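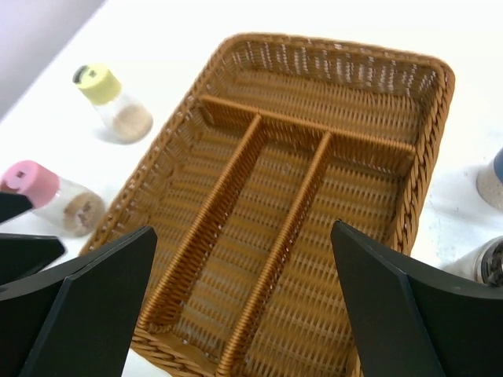

How a Robot Learns to Tidy Up

Putting small jars into a basket is easy for you. You look, you reach, you grab, you let go. For a robot arm, each of those steps has to be learned.

The Novora Tidy Kit is a robot arm made for classrooms and libraries. It is sold by a company called Ruotsalainen, and it is for children aged 10 and up, working with an adult. The arm clamps to a table and plugs into a laptop.

What does the robot use for a hand?

It uses a gripper. The Novora gripper has two main fingers that open and close, like your thumb and first finger when you pick up a grape. A small camera rides close to the gripper, so the robot gets a close view of whatever it is reaching for.

Why are jars tricky?

A jar lying on its side can roll. A clear jar is also hard for a camera, because the camera sees the table right through it. A colored lid helps. Pink or blue stands out well on a white table, and the robot can use the lid to work out which way the jar is pointing.

Why use a basket with dividers?

A basket with four compartments gives the robot four places to choose from. Some are wide and some are narrow. The wide ones are good for beginners. For a narrow one, the arm has to turn the jar to match the space before it lets go – and it must not bump the rim on the way down.

How does it learn?

You teach it. You hold the arm and guide it through the job, and the laptop saves each move. The kit's guide suggests 40 tries for the first task. After that, the robot tries alone.

What if it misses?

Press the stop button, put the jar back and start again. Keep your fingers off the table while the arm is moving.

What is in the box?

One arm, one gripper, one camera, a clamp, cables and a guide with 11 activities. You supply the laptop, the basket and the jars.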